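Open day demonstrators and visitor guides wanted - Harov robotics workshop, November

Harov is looking for people to help run its November open day at the Evden site. There are two kinds of role, demonstrator and guide. Both are paid, and neither needs a background in robotics. Full training is given beforehand.

The open day has been held before, but in a smaller space and for invited firms only. This year the doors are open to the public, with school groups in the morning and general visitors from 1 pm. We have room for 500 visitors over the day, in groups of 13. Each group is taken round by a guide and stops at every bench for a short demonstration.

What demonstrators do

Demonstrators stay at one bench. You will start and stop the picking routine, put objects back in the bin between runs, and explain to visitors what the arm is trying to do. You will not be programming anything. A Harov engineer is on hand for every pair of benches and deals with faults. If the arm stops in the wrong place, you press the stop button and call the engineer over.

The objects are ordinary things of different shapes and textures, such as toy animals, sponges and plastic fruit. Visitors tend to ask why we use them. The short answer is that a smooth box is easy to pick up and a bunch of grapes is not. The longer answer is covered in the training, and we will give you a printed sheet of the questions that come up most.
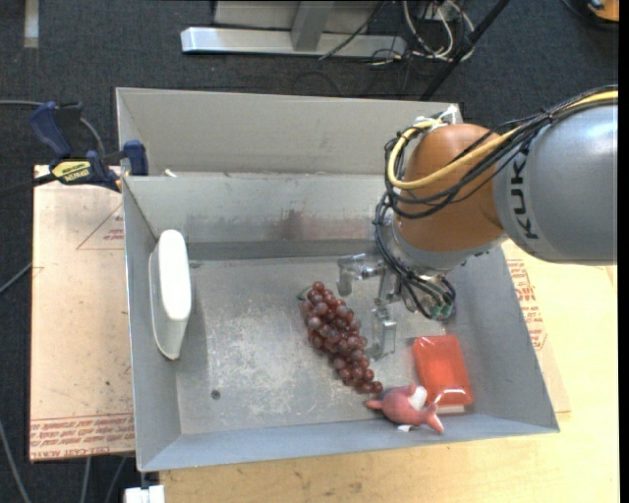 Each run lasts a few minutes. Some picks fail, and we would like demonstrators to be comfortable saying so and carrying on. Visitors often find a missed pick more interesting than a clean one, and the engineers are happy to talk about it.

What guides do

Guides meet their group at reception, give the safety talk and keep everyone together on the way round. Visitors must stay behind the yellow line at each bench while the arm is moving. You will be on your feet for most of the day and will need to be heard over some background noise. Experience with school groups is useful for the morning shift.

Who can apply

You must be 18 or over and able to attend the training session as well as the open day itself. The training takes 2 hours and is held at Evden in the week before. Please tell us if you have worked with the public before, in a shop, a museum, a library or anywhere else. Demonstrators need to be able to lift a small box of objects and reach across a bench. If you need any adjustments, put them in your application and we will arrange them.

Hours and pay

The morning shift is 8.30 am to 12.30 pm and the afternoon shift is 12.30 pm to 5 pm. You can apply for one or both. Pay is at our standard hourly rate for event staff, and the training session is paid at the same rate. Lunch is provided for anyone working both shifts. Travel within the Bustivus area is refunded if you keep your tickets.

How to apply

Send a short letter, no more than a page, to the open day desk at Harov. Say which role and which shift you would like - if you don't mind, say that too. We don't need a CV. Applications close at noon on the last working day of October and everyone will get a reply.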